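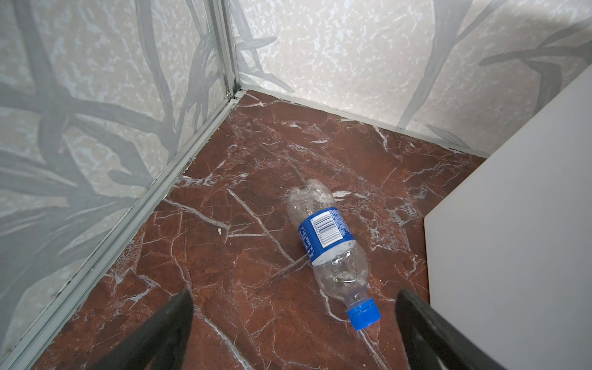 A crumpled water bottle on the veined floor, blue cap still on.

Devendra Bhatia bends down for bottles the way other people bend down to pet a dog, without breaking off the conversation. He has looked after the lobby and stairwells of the Tambunan building, all 54 apartments of it, long enough to have firm views on what gets left behind.

"Paper I don't mind so much, paper stays where it is," he told me over a very sweet cup of tea. "A bottle rolls. You hear it at night, going along by itself, and somebody upstairs thinks we have a ghost!"

He likes them squashed, with the cap screwed back on, so they stay flat in the bag (a habit he picked up from Sławomir Pawłowska, who had the job before him and still stops in to see how the floors are doing). In March, after the spring party, the two of them filled 21 bags between breakfast and lunch, and Bhatia remembers it as a lovely morning, sore back and all.

And the floors? He lit up at that. He is terribly fond of the reddish-brown ones with the pale veins running every which way, though he admits they can hide a surprising amount of dirt. "You have to get down low and look across it toward the window," he said. "Sławomir taught me that too. My wife says I do it in restaurants now, and I suppose I do."

Then he rinsed both our cups and went off to find his mop.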